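Workshop Notebook – Finishing Room
Entry for November, afternoon session
Subject: Drying behavior of oil and wax finishes on sample boards, second round
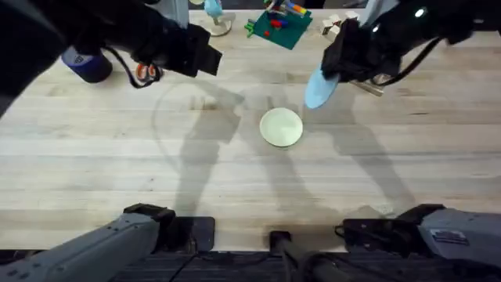 Light wood tabletop, grain running horizontally.

Purpose of the session

The first round of sample boards did not give a result that could be relied upon. The boards had been cut from mixed offcuts, the rags were changed partway through, and the finishing room door was left open for most of one morning. The present round repeats the comparison under tighter conditions. The question remains the one set by the Dromasau order: which of the two finishes can be handled, stacked and wrapped soonest without marking.

Finishes under comparison are the Brevano hard oil and the shop's own blend of boiled linseed oil and beeswax. The Gallegos varnish has been dropped from this round. It left a pleasant surface, but the client has asked for a finish that can be renewed at home without sanding back, and varnish does not answer to that.

Preparation

All boards were taken from a single length of ash, planed on both faces and cut to a common size of 486 mm. Edges were eased by hand with a block. Ends were sealed with one thin coat of shellac so that absorption through the end grain would not confuse the readings. Boards were marked in pencil on the back, H for the hard oil and B for the blend, with a number following.

Six boards were prepared for each finish. One of the B boards had a small knot close to the end and was kept in the set, as the knot lies outside the area used for the thumb test.

Surfaces were vacuumed and wiped with a cloth dampened in mineral spirits, then left for one hour. Leobardo Meléndez checked the moisture content of each board with the pin meter and entered the values on the loose sheet, which should be taped in behind this page.

Application

Hard oil was applied with a white pad, worked across the grain and then along it, and the excess removed after 10 minutes. The blend was warmed in a water bath until the wax was fully melted, applied with a folded cotton cloth, and wiped off after the same interval. It thickened in the tin faster than expected and had to be rewarmed twice. Boards B4 to B6 therefore received a slightly heavier coat than B1 to B3. This should be kept in mind when the results are read.

Used cloths were laid flat outdoors on the rack and then placed in the water can. Colleagues are reminded that the lid of the can is to be closed fully. It was found open again at the start of this session.

Observations

At four hours, all H boards were dry to a light touch. The B boards took a clear fingerprint, heaviest on B5.

At the close of the day, H boards accepted a sheet of tissue under a 700 g weight with no mark. The tissue stuck at one corner on B2 and across the middle on B5 and B6. B1 and B3 were acceptable.

Color: the blend gives a warmer tone and deepens the darker lines of the grain. The hard oil is closer to the bare wood. Meléndez prefers the blend by some distance, and the undersigned is inclined to agree, although preference was not part of the test.

Odor: the blend remains noticeable across the room. The hard oil is faint.

Matters outstanding

A second coat is to be applied to H1 to H3 and B1 to B3 only. The remaining boards stay at one coat for reference and are not to be moved from the upper shelf.

The water ring test has not been started. Glasses are in the cupboard under the sink.

Vedenetti has been asked for a price on a harder wax – carnauba flakes, smallest quantity they will sell – with a view to replacing part of the beeswax. No reply as yet.

The hygrometer by the window reads higher than the one by the door. Both need checking against the reference before the next round. Until then, humidity figures in this book are to be entered with the instrument noted beside them.

Pads are running low. Order with the sanding discs.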